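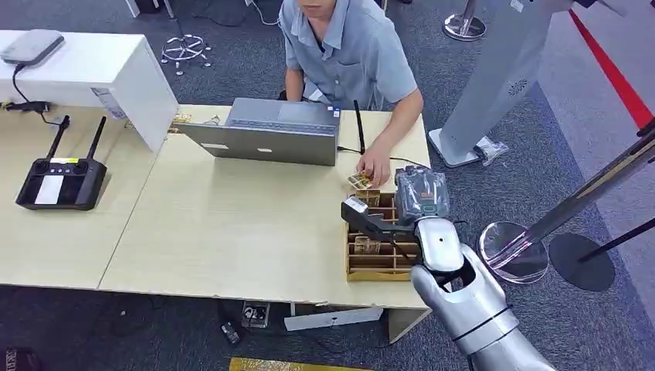

The question I picked was simple. Does a loyalty card make people buy coffee somewhere they wouldn't have gone anyway? Every business blog I read says yes. Most of them sell loyalty cards or apps, so I wanted my own numbers, even small ones.

## What I did

Three coffee places near campus run a stamp card: Mistlow, Florkard and Fotau. I wrote a one-page survey and handed out 457 copies over July, mostly in the library lobby and outside the gym. I got 400 back that I could use. The rest were blank on the second side or had the same answer circled all the way down.

I also asked 50 of those people to keep their receipts for two weeks. My classmate Nazar Horobets entered the receipts separately from me so we could compare our sheets. We disagreed on a handful, nearly all faded ones from Florkard.

## What people said

Most card holders said the card "sometimes" or "often" decides where they go. That sounds like a win for the shops. I don't trust it much. The question had the answer baked into it - if you ask somebody whether a card matters while they're digging it out of a wallet, they will probably say it does. I should have asked where they bought their last coffee first, and brought up cards later.

## What the receipts showed

The receipts tell a duller story. People went to the shop closest to their first class. Card holders did visit "their" shop more, but they were also the ones who lived or studied near it, and plenty of them had been regulars before they picked up the card. So the shop gives a free drink to a person who was coming in regardless. 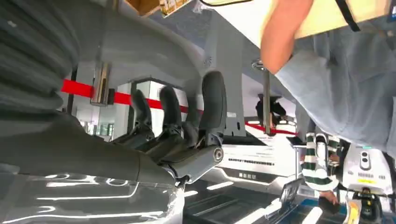 *Robot hand, with red barrier tape behind it.*

Fotau doubled its stamps on Friday mornings, and I expected at least that to show up. It didn't, at least in my sample. Two weeks is only two Fridays, though, and one of them fell in exam week.

## Compared with the reading

The course handout by Kushnir claims that cards "build a habit." It gives no control group and no dates. I can't say it is wrong, but I can't see how anyone could check it.

## Problems

- Everyone in the receipt group volunteered, and people who keep receipts may not shop like the rest of us.
- I never got sales figures from any shop. Mistlow said no, the other two didn't write back.
- Price changes weren't tracked. Florkard raised its small latte partway through and I noticed too late.

If I ran this again I'd start before a shop launches its card and keep going for a full semester.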